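2024年5月11日，星期六

又在实验室泡了一整天，现在是躺在床上写的，腰像被人拧过一样。趁还没睡着，赶紧记几笔，不然下周一写周报的时候我又什么都想不起来。

早上本来想睡到自然醒，结果Kalliopi七点多就在群里发消息，说她昨晚想通了，我们那个下降动作的问题出在坐标系上，跟夹爪没关系。她用了三个感叹号！我回了个“好”，翻身又躺了一会儿，心里还是惦记，干脆爬起来去食堂买了豆浆和两个茶叶蛋，边走边吃。

到了实验室Kalliopi已经把笔记本摊开了，头发乱得跟我差不多。她的意思是，我们二月份标定的时候把机箱当成完全平放的，可是那张型材桌面是一条一条的槽，机箱侧躺上去，底下稍微垫到一点什么，整个主板平面就歪了。歪得不多，但是我们要对的是CPU插座啊，歪一点点就完蛋。我当时第一反应是不信（因为标定那部分是我写的，哈哈），还跟她争了半天，后来拿水平尺一放，好吧，她对。

所以上午全在重做标定。先在主板上选点，让机械臂一个一个去碰，记下来，再拟合平面。这活儿特别枯燥，机械臂又不能跑快，跑快了我心慌。Kalliopi负责看手指尖，我负责点鼠标，两个人都不说话，就听见电机嗡嗡的。中间我点错了一次，手臂往内存那边偏过去，她“哎哎哎”叫了一串，我一巴掌拍在急停上。没碰到，可是我手心全是汗，缓了好一阵才敢复位。

中午没去食堂，点了麻辣烫，在走廊里吃的，实验室里不让吃东西。Fatos也来了，他是隔壁做视觉的师兄，我们这门课设他算半个助教。他一边捞我碗里的宽粉一边问我们报名表交了没有，就是Brolutau那个学生装配赛。我说交了交了，队名都起好了，叫Cadley。他问什么意思，我说没意思，是Kalliopi打字打错出来的一个词，我们觉得顺口就留下了。他摇头。

说到比赛，今年的题目比去年难好多。去年是插内存条，今年要做CPU的取放：盖子先由人掀开，剩下的全归机械臂，总共5分钟，超时就没分。评分表我打印出来贴在柜门上了，32分是定位精度，剩下的七七八八我还没背熟。我们目前最好的成绩是三分半走完整个流程，可那是空跑，夹爪里什么都没夹，所以不能太得意。

下午把新的平面参数写进去，又花了一个多小时改路径。原来我是让手臂从电源那边绕过来的，Fatos看了一眼就说，你干嘛绕，从上面直接下来，线缆别往盘架那边甩就行。我嘴上说“再考虑考虑”，等他走了就马上改了。改完短了好多，脚本里删掉一大段，删代码真的太爽了。

然后就是下降测试。先停在插座正上方，看两根手指跟插座对得正不正，正了再一点点往下放。我给自己定的规矩是每降一档都停一下，用眼睛看过再按回车，虽然慢，但是心里踏实。Kalliopi嫌我磨蹭，说按这个速度比赛那天观众都走光了。

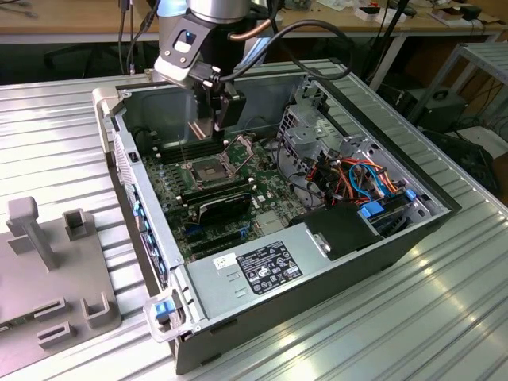
机箱侧躺，CPU插座的盖子掀着，夹爪悬在上面。

存这张图是想周一放进周报里，老师上次说我们的周报全是字，看得他眼睛疼。

放到快贴近插座那一档的时候，我跟Kalliopi都凑过去看，脑袋差点撞一起。她说左边好像还差一点，我说没有，是你站的角度问题，我们换了位置再看，结果两个人的意见也跟着换了，笑死。最后还是老老实实读数据，新标定之后的偏差比早上小了一大截，她得意得不行，说要我请奶茶。请就请吧，这杯我认。

还剩几件事，写在这里免得忘：急停之后的复位流程要写进说明里，今天我是凭记忆弄的，换个人肯定抓瞎。左边那个灰色的塑料夹具还没分配好哪个槽放什么，Kalliopi想用高的那个方座，我觉得矮的两个槽更好进，下次两种都试试。还有跟Hordiienko借的扭力螺丝刀该还了，人家催过我两回，我每次都说明天。

晚上收拾完出来已经快九点，校门口那家奶茶店居然还开着。Kalliopi要了最大杯，加了三份料，我怀疑她是故意的。回来的路上她又开始讲真正夹着CPU下去的时候要怎么控制力，我脑子已经转不动了，只会嗯嗯嗯。

明天不去实验室，谁叫都不去。要洗衣服，床单都该换了，还要给妈妈打电话，上周就说要打的。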